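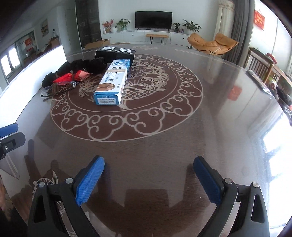

Vamier Project Group, Home Workshop Strand

3. Jaw pads and the table trials

The hand-held gripper was assembled at home by Lợi Diệp and tried first on the dining table. Each jaw is a black open frame with a triangular cutout near its base, and carries a blue textured pad on the inner face. The cutouts reduce the weight at the hand. The arms turn on silver screws, which must be tightened evenly or one jaw closes ahead of the other.

Two pad patterns were compared, named Umex and Văn in our notes. Umex has shallow ridges and Văn a fine grid. Both were glued to the same backing and trimmed with a knife. Trials were run on household items of mixed shape: a long cardboard box, pouches and bags, and folded or crumpled cloth.

Boxes were approached across the narrow side. A long box lying diagonally to the operator needed the wrist turned before closing, and beginners tended to close too early. Cloth was easier to seize but harder to release cleanly, as the grid pattern held on to loose threads.

The glass table top caused one difficulty. It reflects the window and also the gripper, and two operators misjudged the height of the jaws on their first attempts. Later sessions were moved to after 6 p.m. with the curtains drawn.

In total 400 grasps were logged, 200 with each pad. Drops were fewer with Văn on card and almost equal on cloth. Umex was kept as the spare.

Remaining work before the Flonedden open day in October: replace the pivot screws with a locking type, cut a second set of pads, and repeat the cloth trials at a lower closing force. The log sheets are in the shared folder under Vamier, sorted by pad and then by item.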